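Monday Is Grease Day at the Nosurwood Robot Room

I got to the Nosurwood workshop a little before eight on Monday, which I thought was early, and Lutfa Begum already had her sleeves rolled up and a cup of tea going cold on the windowsill. She waved me in with an Allen key. "Don't lean on the table," she said, so that was my welcome!

If you've been following the Taltesel project in these pages (I know at least a few of you have, because you write to me about it), you'll remember that the whole idea is a robot arm that can handle ordinary kitchen stuff. Cups, bowls, spoons, the things you or I pick up without thinking. We've run plenty of stories about what the arm is learning to do. I wanted to see what it takes to keep it going, and Lutfa is the person who keeps it going.

Her official title is cell technician. The "cell" is what they call the arm plus its table plus all the wiring and the computer that bosses it around, and she looks after the lot. Every 3 weeks she does the full service, and in between there's a short check each morning before anyone is allowed to run anything. I came for the full one, which takes most of a morning if nothing goes wrong. Something went wrong, but I'll get to that.

She starts with listening. I'm serious. She puts the arm in its slow mode, sends each joint through its travel one at a time, and stands there with her head tilted like somebody trying to hear a radio in the next apartment. A healthy joint has a sort of even hum to it. A joint that needs attention has a tick, or a rough patch, and she says you feel it in your teeth before you really hear it. I stood next to her for all of them and heard the same hum every time, and she very kindly told me that took her a year.

Then come the bolts. The arm is bolted to its base, the gripper is bolted to the wrist, and all of those work themselves a tiny bit loose with enough stopping and starting. Lutfa goes over each one with a torque wrench and puts a stripe of paint marker across the head and onto the metal beside it. Next time, if the two halves of the stripe don't line up, she knows that one has moved. I love this. I went home and did it to my bike rack.
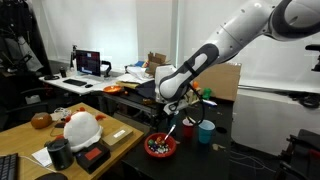 The trouble on Monday was with the cable. She'd noticed on Friday's logs that the gripper had dropped its connection for a blink, then come right back, and it had done it again over the weekend run. Most people would shrug that off, I think. Lutfa had it down as a cable problem before she'd even taken her coat off, and her reasoning was pretty simple: it only happened when the wrist was turned far over to one side. Electronics that are dying will do it in any old position. A cable that's being pulled only complains when you pull it.

So she switched everything off, hung her tag on the switch (there's a red plastic tag with her name on it, and the rule is that only she takes it down), and ran her fingers along the cable to find the tight spot. There was a stiff bit close to the plug, right where a tie had been cinched down too hard. "That was me," she said. "I did that in June." She snipped it off, swapped in a new cable from the drawer, and spent a long while deciding how much slack to leave. Too little and the wrist yanks on it, too much and it swings around and catches on whatever's on the table. She'd set it, turn the wrist by hand, squint, and set it again. The replacement came from Eketti, the small outfit that makes up all their cables, and Lutfa keeps two spares because the wait can be a nuisance.

After that it was the gripper. The pads on the fingers wear smooth, and once they're smooth a plastic cup will slide right through. She measures them, wipes them down with alcohol, and writes the thickness on a chart taped inside the cupboard door. These ones had some life left in them. If they hadn't, changing them is 20 minutes' work, plus another stretch to teach the arm where its own fingertips are again.

That teaching step is the one that surprised me most, by the way. Any time the gripper comes off or gets nudged, the arm's idea of where its hand is can be out by a hair, and a hair is plenty when you're trying to get hold of the rim of a cup. So Lutfa has a routine where the arm goes and touches the same fixed point from a bunch of different directions, and the software works out the difference. She ran it after the cable swap even though the gripper had stayed on. I asked if that was strictly necessary. "No," she said, and ran it.

Last of all comes the practice lap, 40 slow moves through every position the weekend run had used, including the one with the wrist turned way over. She had me watch the log on the screen while she watched the cable. It went through clean. Then she did it all over again at normal speed, and that went through clean too, and she finally drank the tea.

The arm was handed back to the Taltesel people before lunch. They're hoping to get through almost 92 hours of running before the next full service, and Lutfa will be in each morning for the short check.

One more bit of news while I was there: Nosurwood is bringing in a second technician to share the work, on loan from Nic Aodha, the machine shop. Lutfa will be training them up, starting with the listening. She's also asked me to pass along that the workshop is short of good paint markers, the fine-tipped kind, and if you have any spare you can leave them at the front desk with her name on the bag.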